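19th January, bench 2, gripper comparison

Finally got both arms on the bench with the orange ribbed fingertips, and I'm so glad we bothered! The Nevton pads we ran until now were fine on boxes and miserable on anything round or lumpy. These give. You push them against a thing and they wrap a little, and the wrist doesn't have to be nearly as square to the target.

First job was checking that the two grippers can work close together without the fingers fouling each other. I drove them toward each other by hand at low speed, left one open, then let the Okusstead controller hold both poses.
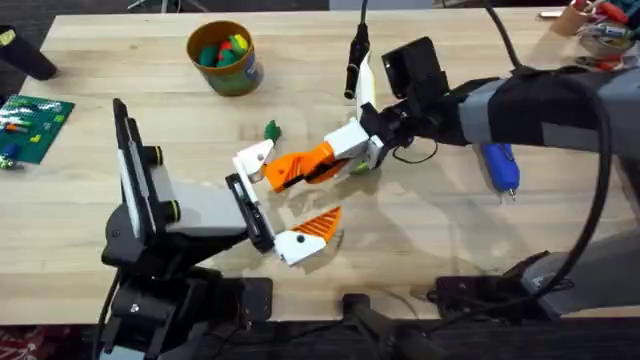
Nhàn Từ thinks I'm flattering the new tips by going this slowly, and that the old pads would have looked just as good at the same speed. Her suggestion is to run both sets at the speed we used in May and compare only those numbers. Fair, and I'll do it, though I'd still bet on the orange ones.

Pick test after that, small toy parts off the bare wood. Tally with the new tips: 162 attempts, 60 of them on the right arm before I swapped its controller profile. Haven't split out the misses yet (log is in the Dalik folder, raw, please don't tidy it). My feeling from watching is that the braided and knobbly stuff is now easy and the flat stuff is where we lose time, as the tips want to ride up over a low edge when the approach is too steep.
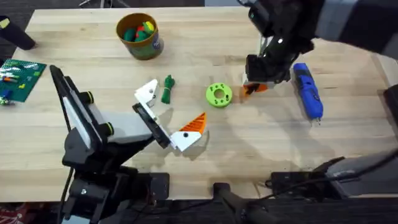 So next round I want a shallower approach and a softer close, probably in two stages: touch, pause, squeeze. The Hồ script already has a pause in it, up to 2 seconds, and I'd like to try it much shorter.

Also had a good look at the wrist view for cable trouble.

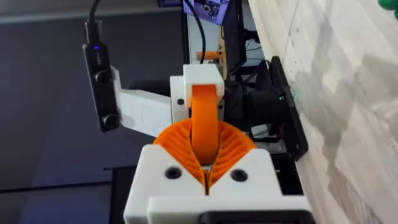 Camera placement is the other half of this comparison, and I keep changing my mind about it. Closer gives nicer depth on small parts, farther keeps the fingers from blocking everything. With the module out on the angled white bracket and its cable leaving from the top, there's at least nothing to snag the orange band when it flexes. I'm leaving the bracket alone until the speed runs are done.

To do: print spare finger mounts, label the tips left/right, rerun the old pads for Nhàn Từ.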